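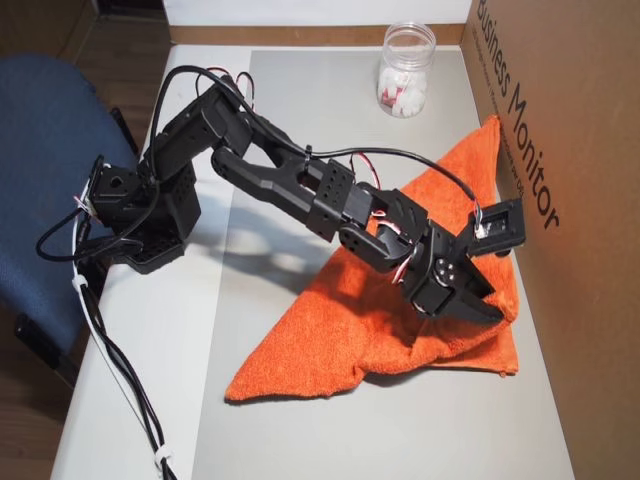
3.2 Recruitment and what people told us

I should say up front that I came to this study as a hand therapist first and a researcher a distant second, so bear with me if this section reads more like a clinic chat than a methods write-up. We wanted to know how people with pain at the base of the thumb get through an ordinary day of housework, and whether the home program we hand out at the Sorkadcombe clinic bears any resemblance to what they end up doing with it.

We invited 121 people off the waiting list and 28 came on board. Most were in their fifties and sixties, a few were younger and still doing heavy work with their hands, and one was a retired upholsterer who had stronger opinions about my splints than I did. Everyone had been diagnosed by their GP or by one of us. I left out anyone who'd had a steroid injection in the past 10 weeks, and anyone waiting on a surgical date, which cost us a few very keen people.

Jussara Barros did the first interviews and I did the follow-ups. We'd planned on half an hour each. They ran well over, mostly because people had been saving up their complaints about jar lids - and fair enough, too. 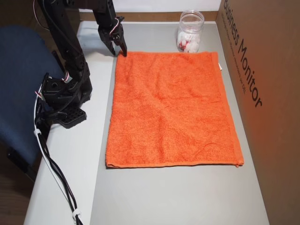

Figure 3. Robotic arm with its two-fingered gripper above the far-left corner of an orange towel.

The task that came up again and again was laundry. I'd been expecting jars, keys and phones, and we did get all of those, but pegging out, wringing and folding had people grimacing before they'd finished the sentence. Pinching a thick wet towel by the corner puts a good deal of load through a very small joint, and you do it over and over until the basket's empty. One woman told Jussara she'd started draping everything over the line without pegs and just hoping the wind stayed down. Another had handed the whole job over to her teenage son and was living with the results.

We scored each task for pain using the Flenlow diary, a paper booklet Murali Chowdary put together when he was running the splinting room. It's simple, it fits in a handbag, and people fill it in (I can't say the same for the app we trialled in the pilot). Participants kept it for 6 weeks, marking each household job as fine, sore or stopped. "Stopped" was Murali's idea and I've come to love it. A number out of ten never told me whether someone put the iron down and walked away.
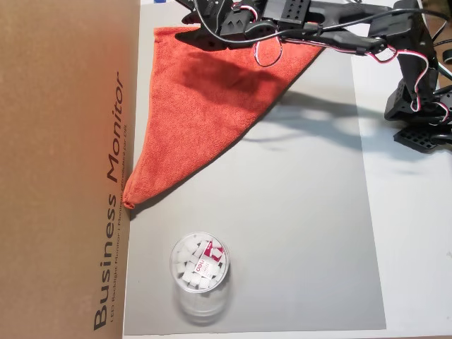 Arm and bundled servo cables over a red-orange microfiber towel folded into a large triangle.

Now for the splints. Half the group wore the soft Damier wrap and half wore a moulded thermoplastic one made on the day by Ilham Saragih. Allocation was by sealed envelope, opened at the first visit. I was rooting for the moulded splint, I'll admit, and I asked Dénes Kun to handle the analysis so my enthusiasm couldn't get anywhere near it.

Both groups reported fewer "stopped" entries by the final diary page. The moulded splint did better for lifting pans and carrying shopping. For anything involving fabric the wrap came out ahead, and the interviews made the reason pretty clear: people took the rigid one off to fold things. It caught on the loops of the towels, it got damp at the line, and once it was on the kitchen bench it tended to stay there till bedtime. Several people asked if they could have one of each. We've since started offering that to anyone who'll be straight with us about which one lives in the drawer.

Gion Lehner, who reviewed the transcripts with me, thinks we undersold the role of habit here. He pointed to the participants who had learned to scoop with flat palms and hug the folded stack against the chest, and who recorded hardly any sore days in either splint. They'd worked it out on their own, long before they met us. I'd like to have asked everyone about it from the first interview, but we only added the question in March.

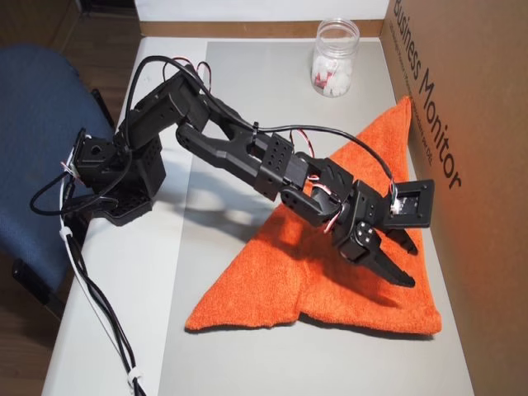

3.3 Grip strength and the Deák pinch test

Pinch strength was measured at the first and last visits, seated, elbow at the side, best of three goes on each hand. We used the Deák version of the test, where the thumb meets the side of the index finger and the therapist keeps quiet during the squeeze (harder than it sounds, I'm a natural cheerer-on). Morning appointments only, as plenty of our participants are stiffer early and looser by lunch, and I didn't want that muddying the comparison. Two people found the last visit too sore to finish on the affected side and we've kept their other-hand scores in the table.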